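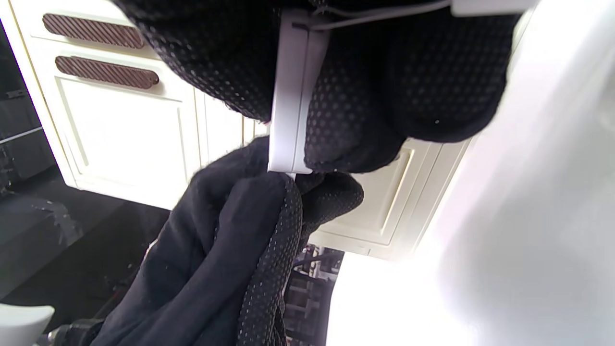 An Afternoon Among the Little Cabinets at Prultine

Blog > Out and About > Robots

Print this post | E-mail this post

I have wanted to get inside Prultine ever since they moved into the old Hemthorpe building, so when the notice went up for their September open day I put my name down the same evening. There were 38 of us on the list, split into groups of 20 or fewer, and mine went up at 4 in the afternoon. I came home with sore feet and a head full of questions, and I'm still grinning.

If you were hoping for robots doing backflips, wrong building! What they showed us was the teaching side. A person puts on gloves and tracking gear and does small household jobs over and over, and the recordings go to the people who train the arms. The job that had me glued to the spot involved a cream plastic cabinet that sits on a tabletop, two tiers of little paneled doors with dark handles, like a sideboard for a very fancy doll. Opening a door like that sounds like nothing. Then you start thinking about where your fingertips go, how hard you pinch, what your other hand is doing to stop the whole cabinet from sliding toward you, and it stops sounding like nothing pretty fast.

Our guide was Refugio Salinas, who has the patience of a saint and let everybody ask everything. The floor is one big open room with a black ceiling, all ducts and cables and strip lights, and the workstations are divided by tall white partitions with numbers on top. I do like a place where the work is right out there and people just carry on at their desks while visitors shuffle past. It felt like being let into a kitchen during dinner service.
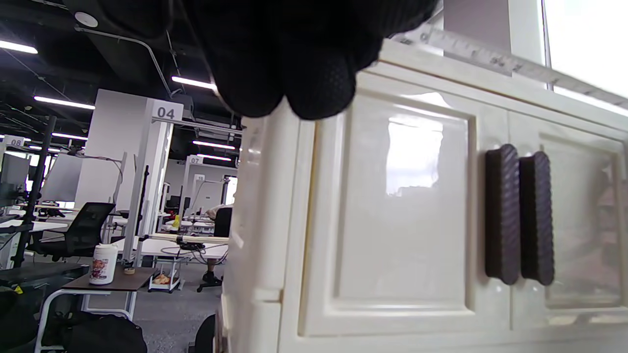

Up close with the cabinet doors, with station 04 behind.

I asked Refugio how many times somebody has to do one job before it's any use. She said they like to have roughly 400 good tries of a task before they even look at the results, and that "good" includes plenty of clumsy ones, as long as the job gets done in the end. I loved that. A machine that has only ever watched perfect hands won't know what to do when a finger slips. She also said that operators get very smooth after a few days, and then they have to swap people around to keep some variety in it.

Then a few of us got to put on a pair of the gloves – only the gloves, none of the electronics – and have a go at a spare cabinet. Hermenegildo Bermúdez, who writes the Gisolano newsletter and has about the biggest hands I know, went first and pulled the thing clean across the table. I did a bit better, but I was amazed at how much I missed my bare fingertips. You end up looking hard at the handle the whole time, where at home you'd do it with your eyes on something else entirely.

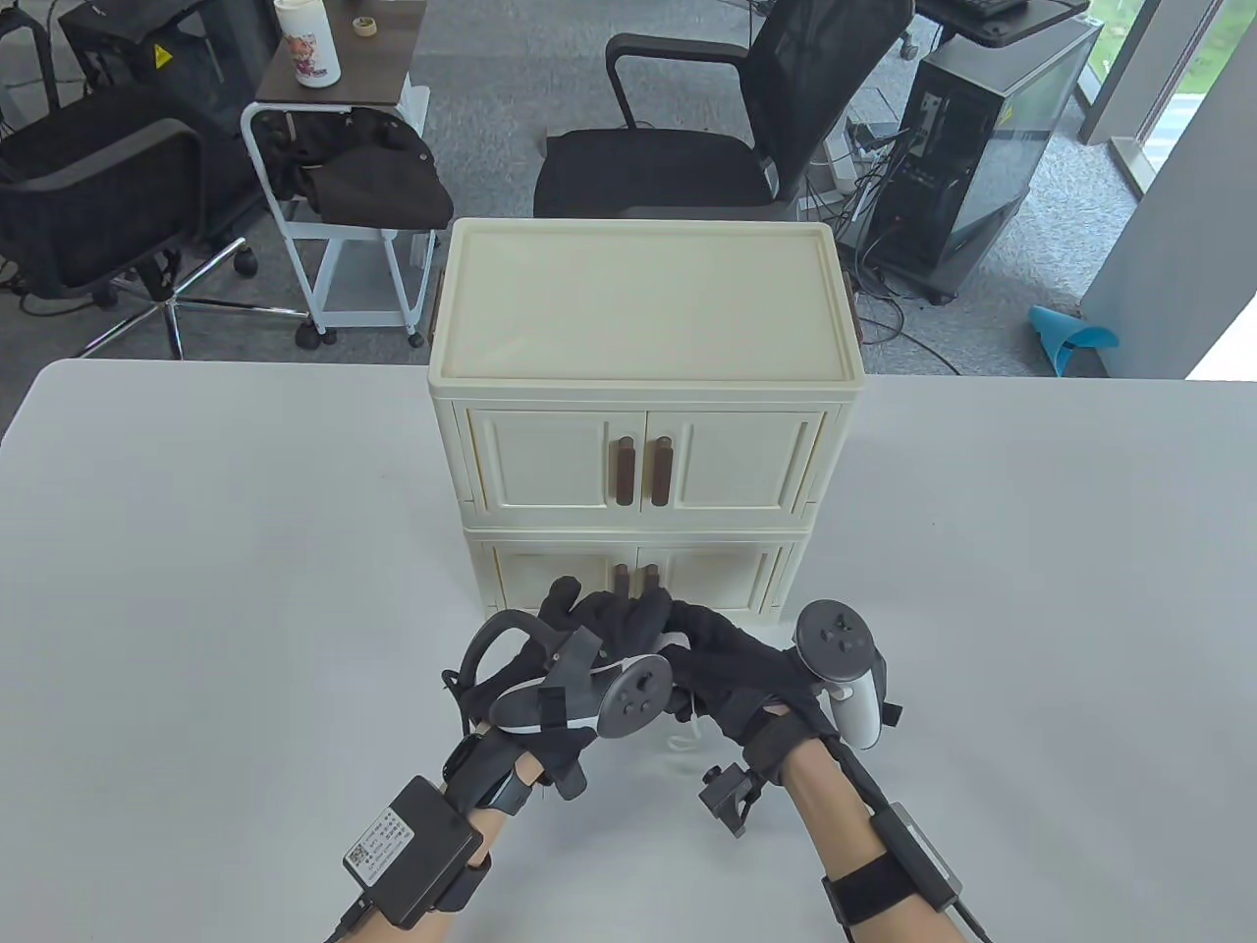

Both hands going for the lower doors, controllers strapped on.

What I really wanted to know was whether the controllers get heavy. Refugio said your forearms let you know by the end of a session, so they keep the sessions short and take proper breaks. She also talked about getting the straps right before you start – too loose and the controller wanders on the back of your hand, too tight and you're shaking out your fingers after ten minutes.

We finished with coffee downstairs and a long, happy argument about which kitchen job would be hardest to teach. I said cling wrap. Hermenegildo said fitting a lid on the right container, and I think he may have me beat.

They're planning another open day in the spring, and Refugio hopes to have the arms themselves running for that one. I'll be going. If anybody wants to share a ride from Palacios, leave a comment and I'll save you a seat.

Print this post | E-mail this post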